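Brollbridge Robotics Club - Forum
Board: Simulation track
Thread: Drawer task, head view, cabinet pose after reset

wiren_fanni
Posting this here so the whole sim group can read it. We are three weeks from the October review and the drawer task is still not stable. The setup is the two-arm model with parallel grippers and the small white chest of drawers. The goal is unchanged from the handout: open one drawer, put the brown disk in it, close it, leave the items on top of the cabinet where they are.

Last night I ran 40 episodes with the current policy. Most failures come before either gripper touches a handle. I suspect the reset and not the policy.

Physics step is 2 ms, controller at 30 Hz, episode cap 700 control steps.

gerzson66
What is your spawn height for the cabinet? If the collision mesh starts inside the floor, the solver pushes it out hard on the first step. I had that with the shelf in the spring project. I raised the spawn by a few millimeters and it went away.

wiren_fanni
Spawn height is whatever is in the shared config. I did not touch it. I can log the contact forces for the first ten steps.

Gyula_E
Please also post a view from the head camera. Contact logs are useful, but half of the team changed the config last week and I do not know which version you have.

wiren_fanni
Head view, default lighting, both grippers open:
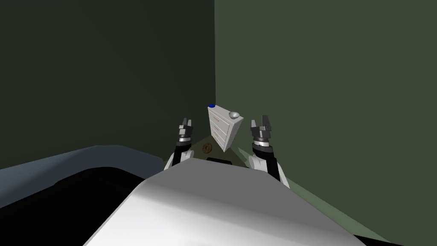 Reply 5 - Gyula_E
Thanks. The cabinet is tilted with its top to the left, and it looks clear of the floor. The blue piece and the silver bowl are still at the two top corners. If the solver had thrown the cabinet out of a deep penetration, I would expect at least one of them to be gone, so I am not convinced by the spawn height theory. I would look at the orientation in the config first. Someone may have written the quaternion as x, y, z, w when the loader wants w, x, y, z. The top items are placed relative to the cabinet, so they would spawn tilted along with it.

Reply 6 - gerzson66
Disagree. A single frame does not tell you the velocity. The bowl could be one step away from sliding off. Friction on the cabinet top is set high in the shared config, and light objects can ride along for a while. Log first, then argue.

Reply 7 - Gyula_E
Fine, log both. Print the cabinet quaternion at step 0, before any physics call. If it is tilted there, your theory is out. If it is upright at step 0 and tilted at step 5, mine is.

Reply 8 - mpk_griffiths
Separate question from the Griffiths team. What is the dark flat shape under the cabinet, just over the rim of the robot body? We do not have it in our copy of the room.

Reply 9 - wiren_fanni
I do not know yet. I will list the bodies near that position and post the names. If it has collision enabled it matters for the base of the cabinet.

Reply 10 - mpk_griffiths
OK. For what it is worth, the white body takes up a lot of the lower part of the view. We pitched the head camera up slightly and our detector lost fewer frames on the disk.

Reply 11 - Gyula_E
Please do not change the camera pitch. The review uses one fixed camera pose for all teams, and Ms. Szabó will run your checkpoint with it. A detector tuned on another view will not carry over.

Reply 12 - mpk_griffiths
The handout says "recommended pose". I read that as optional.

Reply 13 - Fanni Szabó (advisor)
It is fixed for the review. I will correct the wording in the handout. You may use other poses for your own training data, but the scored runs use the default.

Reply 14 - wiren_fanni
(Same first name, different person, for the new members.)

Results. Cabinet quaternion at step 0 is already tilted, before any physics call. Contact forces for the first ten steps are flat. Line 66 of the scene config has the components in the wrong order. Reordered them, and the cabinet now stands upright on reset with both top items in place.

Reply 15 - gerzson66
Conceded on this one. I would still raise the spawn height. With the cabinet upright, the base is now exactly on the floor plane and you have zero margin.

Reply 16 - Gyula_E
Two millimeters is enough. More than that and the bowl will bounce on landing. Also add an assertion in the reset function that fails if the cabinet's up axis is off vertical. It costs nothing at runtime.

Reply 17 - wiren_fanni
Both added and pushed. Rerunning the 40 episodes with the same seeds tonight. Still need to find the name of the dark shape, will post the body list in the morning.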